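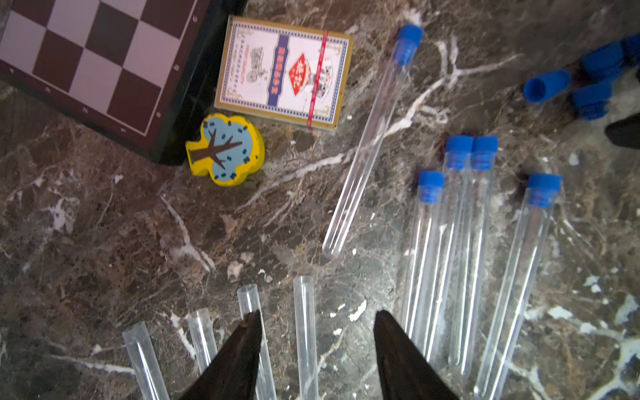
Counter on Sunday night, with the tubes, the cards and the corner of the chessboard

Potstead Community Help > Home > Sorting and storage

Is it worth keeping plastic test tubes with caps for small game parts?
Asked by Bethel Woldegiorgis

I am clearing out the game cupboard and everything has ended up on the kitchen counter. There is a folding chessboard, a boxed deck of cards, a painted tree block from a kids' set, and clear plastic test tubes with blue caps left over from a science kit. The rest of the kit went to the recycling center in April.

We have lots of small loose parts – dice, pegs, beads from a counting game – that currently live in sandwich bags, and the bags split. Would the tubes work for these, or should I buy a divided box? The drawer is 14 inches deep. I would also like to know what to do with the tree block, which has no home at all. My youngest is 5 and still plays with it.

2 answers

Fasil Ayele
Use them for the beads and pegs. Drop one of your dice in before you plan on those, as a standard die is too wide for a lot of tubes. Wash them first in warm soapy water with a bottle brush and leave them open overnight, caps off. If you cap them damp they fog up and smell.

Round bottoms won't stand, so you need something to hold them. I lay mine flat in a pencil tray at the front of the drawer, caps all facing the same way, with a strip of masking tape on each for the name. I would still get a divided box for the chess pieces. The one I bought at Jimora has 20 sections and you can pull the dividers out to make longer ones. Measure the height of your drawer too, mine was too shallow for the first box I brought home.

Check whether the caps push on or screw on. Push-on caps come off in a full drawer. And small beads should go up high if younger kids visit.

Gemechu Mersha
Just get the box. Tree block can go in with the other blocks, or in a basket on the shelf where your kid can reach it. Cards are fine in their own box.

Comment from Bethel Woldegiorgis, Wed 26 December
Beads and pegs are in the tubes now. The dice did not fit. Still looking for a tray.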